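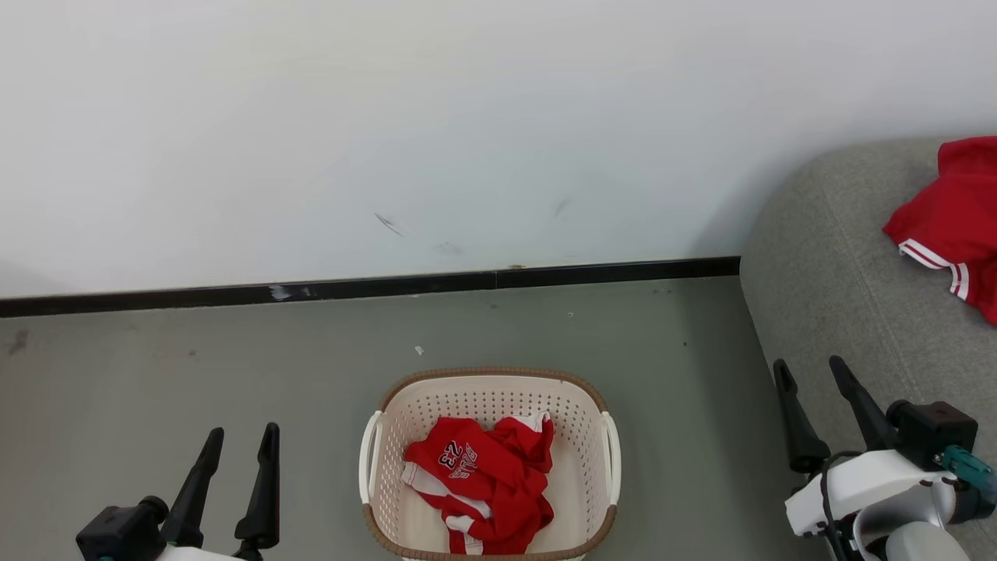
ソファに掛けっぱなしの服も「洗濯物」に入れるのか、まずそこを決めてほしい、とレビューで言われた。入れます。v2からそうした。

Flelar 洗濯物まわり記録 README

中身
居間の隅、ソファ横の床に置いた洗濯かごと、その周りの衣類。赤いユニフォーム類が多め。全部で437件、うち106件はかごの外に服があるもの。

部屋
白い壁、黒い巾木、グレーの床。ソファもグレー。壁のこすれ跡と巾木の剥げはそのまま、消してない。

かご
四角、白っぽいプラ、小穴あき。縁は茶色の編み目風。持ち手は左右。旧版で「籐かご」と書いていたのは誤り、修正ずみ。

分け方
かごの中=in
ソファの上=sofa
床=floor
半分はみ出し=in扱い。迷ったらmemo欄に一言。

服の名前
上はジャージ、下はショーツで統一。丸まってて上下どちらか分からないものは「赤い服」でいい。無理に決めないこと。裏返しかどうかは書かない。

既知の問題
・46件でsofaとfloorが逆。5月に直す予定
・Womer側の表だと靴下が1足単位、こっちは1枚単位。合算するとずれる
・Drundow版とは列の順番が違うのでで注意
・たたんだ服は10件しかない。たたみ方の比較には足りない

使うとき
色落ちの調査には向かない。洗濯前か後かの記録なし。MacPhersonの分類表に合わせたい人はmemo欄も一緒に持っていくこと。

更新
2023年2月24日 sofaを追加、かごの説明を修整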